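Ticket 259 - Left arm stops partway through dish transfer
Site: Salgate, Paden bench
Opened by: Jade Lavoie
Priority: 3
Status: Monitoring

Reported fault
Left arm halts while moving a dish from the dark tray to the blue one. The wrist joint drops off the bus, the gripper stays closed and the right arm keeps going until someone hits the stop. Happened 5 times in March, almost always with the forearm reaching across the boundary between the trays.

Checked so far
- Swapped the power supply with the Toledo bench. No change.
- Reloaded the Trumadura controller settings. No change.
- Jogged the wrist by hand with power off. Moves freely.
- Wiggled the wrist cable at the connector with power on. Fault came back straight away.

Cause
Cable pulled tight at the wrist connector when the arm is extended. The tie at the elbow was holding it too short.

Fix
Cut the tie and left a loop of slack at the wrist. Reseated the connector. Right arm now stops when the left one faults - this was off in the settings and should not have been.

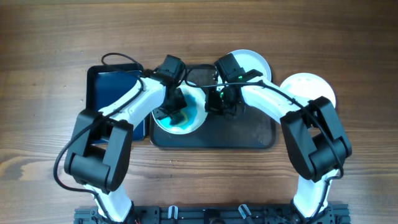

Last modified: 20th April by J. Lavoie

Both grippers work close together over the dark tray, so keep hands clear until both arms are parked. Please run the transfer at half speed for now. If the wrist drops out again, press stop, leave the cable as it is and add the controller log to this ticket. A spare cable is on order.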